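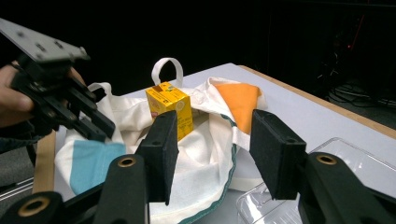
Cuaderno de taller, octubre, 16:20. Ensayo de carga en asas de bolsa de algodón, lote Khaemba. Se repite la serie de la semana pasada con costura en X en lugar de la doble recta, mismo hilo y misma tensión de aguja. La referencia de comparación es la bolsa con asa de la mesa, la que queda junto a la caja amarilla pequeña. Carga estática a 171 N, mantenida 4 minutos, descarga y lectura del alargamiento con regla de acero.

Costura en X: alargamiento residual medio de 4 mm, sin hilos rotos a simple vista. Doble recta: abre por la esquina interior del refuerzo, siempre en la primera puntada. Sospecho del remate, demasiado corto. Pendiente subirlo a cinco puntadas y repetir. 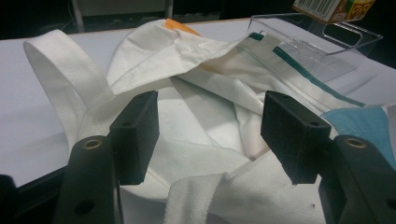

Ensayo cíclico: 300 ciclos con la misma carga. De las probetas con X, una falla en el ciclo 59, pero por el tejido, a unos 10 mm de la costura. La descarto para la media y la guardo en la carpeta; puede ser defecto de la trama. Las demás terminan la serie.

La mordaza inferior marca la tela. Probadas las almohadillas de Plastivby: marcan menos, resbalan a partir de media carga. Vuelvo a las de goma, con el par de apriete anterior.

Humedad de la sala sin registrar, el higrómetro sigue en Flekamstead para calibrar. Anotarlo en la hoja de resultados, el algodón sin acondicionar da dispersión alta y luego no hay quien compare series.

Pendiente:
- pedir hilo de poliéster a Lillbridge, mismo título
- cortar probetas en sentido de trama
- revisar el cero de la célula antes de la próxima serie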